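1/ Fechei as contas da mudança para Gevosau. O frete da Dedum saiu por 500, com 14 caixas e sem móvel grande.

2/ Vendi quase tudo antes. O que não vendeu em duas semanas foi doado. O Chidubem Ibrahim ficou com a estante.
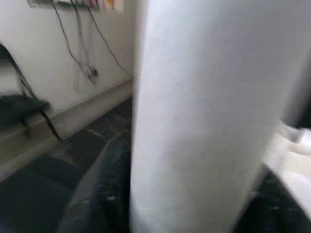 3/ O seguro do frete custou mais 60. Paguei porque levava louça. Chegou um prato quebrado, e ainda não pedi o reembolso.

4/ Para os primeiros meses, só compro coisa leve, que eu consiga subir sozinho. São 5 andares de escada.

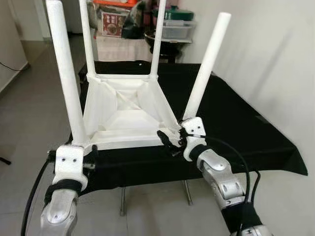 Banco branco de plástico, de pernas para cima.

5/ Transferi a conta de luz em fevereiro, pelo site. A internet ficou para depois.

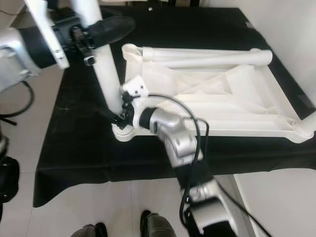 Vale a pena pagar alguém para embalar?
Depende da louça. Roupa e livro eu embalo em casa, em caixa pequena.

6/ O Nnamdi Nwankwo perguntou da caução: devolveram inteira, depois da vistoria. Guardem as fotos da entrada. 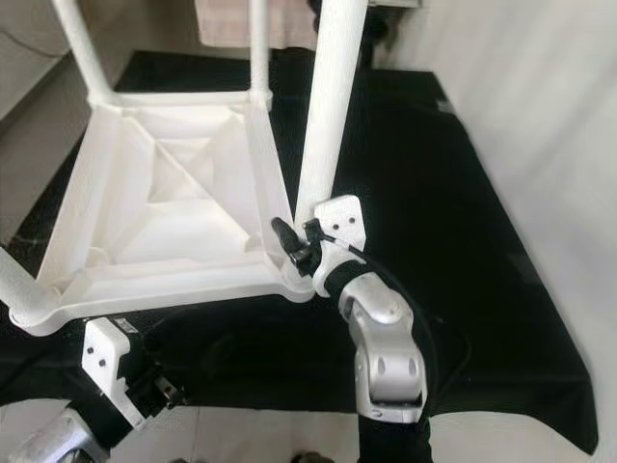 O assento por baixo, com as nervuras em diagonal.

7/ Amanhã publico a planilha com os gastos.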